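About Hila

Hi! I'm Peninah Wanyama, and I started Hila at my kitchen table with a secondhand laptop and a very long list of phone numbers. We help the families of people who've been kidnapped or detained abroad, mostly aid workers, drivers, nurses and teachers, the ones whose names drop out of the news after a week or two.

I used to answer phones for a relief agency, and I kept hearing from the same parents and husbands who had no one left to call. So I started calling them! That's still most of what we do. We ring families when we said we would, we help with letters to officials, and we sit in on meetings if someone wants company (or just a person to take notes).

There are nine of us now. Imogen Garside runs the family line and Ott Lūse handles our legal referrals, plus he translates for us when we get stuck. We've worked with 316 families so far, and we can give up to $300 toward travel for a meeting or a hearing.

We don't negotiate, pay ransoms or pass messages to armed groups, and we never give a name to the press without the family's written okay. Our office line opens at 8 in the morning. Please leave a message if you get the machine, we do call back.

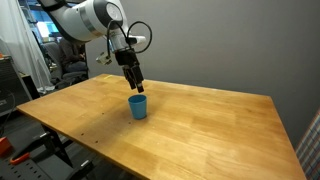

Does it cost anything to get help from Hila?

Everything we do for families is free, for as long as they want to stay in touch with us.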